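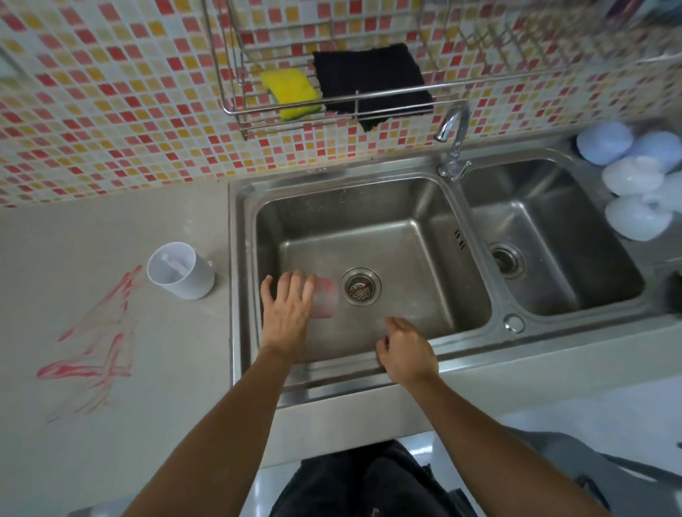 Why do the cups go first? Glasses and cups touch your mouth, so they get the clean water. Greasy stuff waits.

OK. Intro, thank Augustina Tsikata for the room, say who I am. Keep it short, 18 minutes total incl. questions.

Set up. Two bowls if you have them - wash in the big one, rinse in the small one. Mine at home is one bowl so I use a tub. Mention the tub. Strainer in the drain BEFORE water, every time. Ask who has fished rice out of a trap. Hands up.

Plastic cups. These are the problem child. Hold the film of grease way longer than glass does. Light too, they tip over and float off when you fill the bowl. Stand it up, hand on it, soap inside first, then the rim, then the bottom. Check the smell after. If it still smells of juice do it agian. No scouring pads!! Scratches hold gunk.

(story about the Abugri picnic, 13 cups, no hot water. only if they look awake)

Rack. Over the sink is best, drips go where you want them. Plates in the slots, cups upside down with a bit of a tilt so air gets in. Dont stack wet cups. Somebody will ask about towels - say fine if it's a fresh one.

The sink itself. People skip this. Wipe the walls down at the end, water spots are just minerals, little vinegar on a cloth, rinse. Faucet same. Strainer gets its own brush, old toothbrush ok.

Tile behind - the grout is what gets dirty, small tiles = lots of grout. Wipe it while your at it, 2 minutes.

Handout is the Prekmont sheet, page 6. Next one in October, dish towels and sponges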